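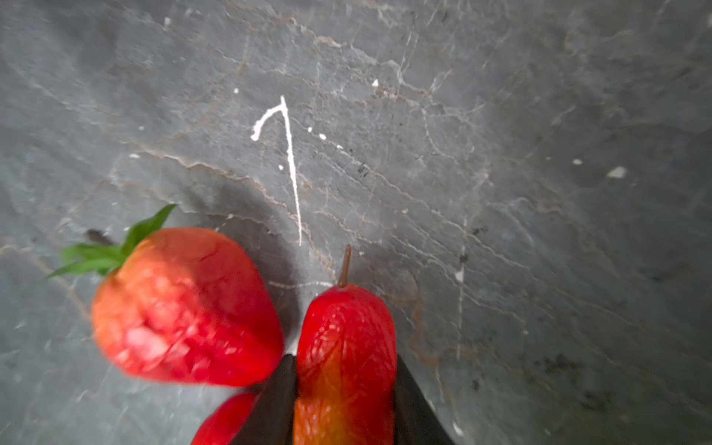 Strawberry on gray stone.

I bought the Hosutora countertop dehydrator in November, a month in which there is no fresh fruit worth drying and plenty of time to read the manual. It cost $137 at the Leston outlet store in Priddale, where it sat between the bread machines and a fondue set with one fork missing. I had read all 121 of the customer reviews by then. Most of them were from people who had owned it for one afternoon and were very moved.

It is a plain thing, a black box with a glass door, trays that slide in like drawers, and a dial that clicks. The rated power is 900 watts. The fan makes the sound of a neighbor vacuuming, which is fine if you like your neighbors, and it goes on making it for the full 12 hours that the booklet wants for strawberries. I ran it overnight once. I now run it in the laundry room with the door shut.

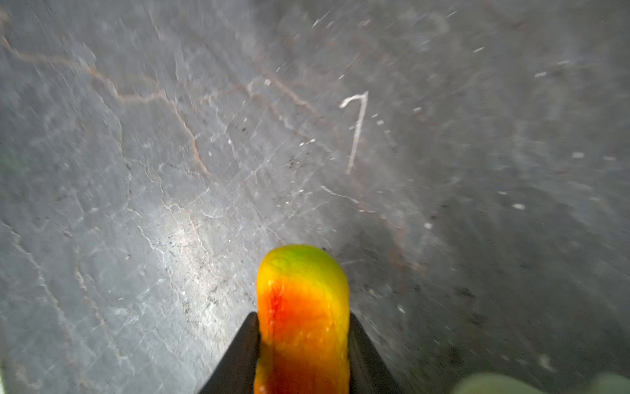 Fruit leather is the reason most people buy a dehydrator, and it is where the Hosutora does its best work. You blend, you spread, you forget about it, you peel. My first sheet was a roof shingle and my second was jam with ambitions, but from the third one on I had it. Go for softness over snap. A gummy sort of piece that you can stand on end and squeeze along its sides is about what I want from a strip of apricot, and the lower fan setting gets there if you take the sheet out before the edges curl. The booklet says to wait until the edges curl. The booklet also has a recipe for dried celery, so judge for yourself.

Cleaning was worse than I'd hoped. The trays go in the dishwasher, the mesh liners don't, and the liners are the part that gets sticky. I soak them in the bathtub - there is no other sink in the house wide enough - and have learned not to leave them there for guests to find.
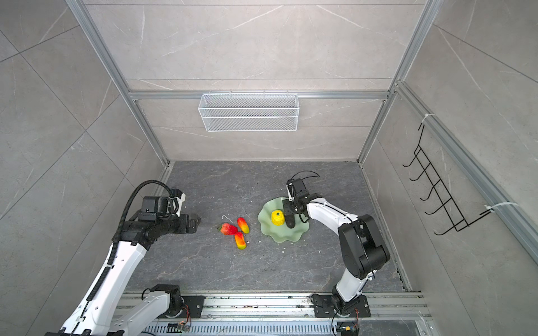

Compared with the Takeda

My old Takeda was the round stacking kind, with a heater in the base, so the bottom tray cooked while the top tray grew damp and resentful. You had to shuffle the trays every couple of hours like a blackjack dealer. The Hosutora blows from the back and dries evenly enough that I've quit shuffling. It does take up twice the counter, and the Takeda could at least be shoved in a cupboard between bouts of enthusiasm. 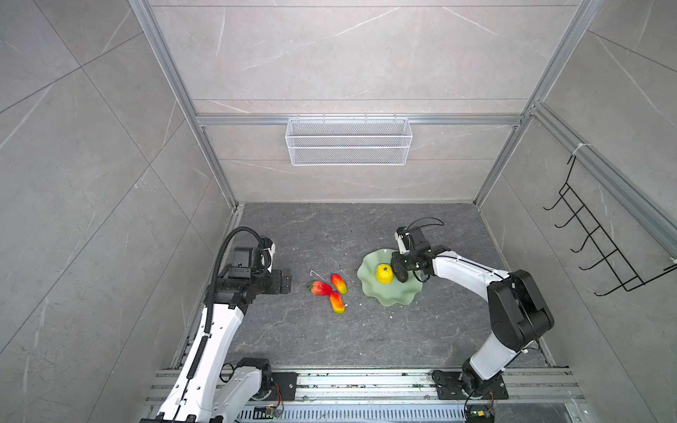 Reading time: 3 minutes

Update, 8/3/18: It has now been through a full berry season. The dial has lost its click but still points at the right number, and one of the door hinges squeaks. Jerky came out well, bananas came out beige, and mushrooms made the whole house smell like a tent. I'd buy it again at the same price. I would skip the extra liners, which come in a pack of two and fit a different model.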